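Search this site
Home help & gadgets

Is the Tuma kitchen robot worth it on the monthly plan?

Last updated 4 Jul 2026
63 comments · 200 shares

Seija Ahonen

Hi all! I'm thinking about signing up for the Tuma, the two-armed one that Ganar rents out for kitchen chores (you pay a deposit, then a monthly fee). My wrists are bad and the thing I'd love to hand over is dishes — getting them off the counter, sorted and put away. The sales page makes it look easy, but my kitchen is small, we have dark granite, and there's always stuff piled up next to the sink. Does anybody have one in a normal messy kitchen? And do I need the extra gripper pack? They want 200 dollars for it and I can't figure out what it does.

Teemu Väisänen

I've had ours since May, so I can tell you how it's gone for us. Setup took 30 minutes, most of it me walking it around and naming cabinets in the app. Plates and bowls are its strong point. You can leave a few stacked up and it'll take them one at a time, slowly, but I haven't lost one yet (knock on wood!).
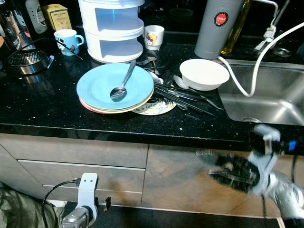
Silverware is where I get grumpy. One spoon by itself is fine, but a heap of forks and spoons with the handles crossed makes it stop and think forever, and then half the time it asks me for help. I spread them out a little now and that does the trick. Also move your cords before you start it up. Mine snagged a charger the first week and I had to hit pause.

On the gripper pack, I'd wait. It's softer fingertips, mainly for glassware, and you can add it later for the same price. Ask about the buyout too — they quoted me 3,000 and took my rental payments off that, but I had to call twice to get it in writing.

Plomemero

my sister in law has one and its LOUD. do the trial first

Sepúlveda

Agree with Teemu on the cords. One thing to add, check your counter height before you pay the deposit. Ours is higher than standard and the installer had to come back with a different base. They didn't charge us, but it was two weeks of waiting.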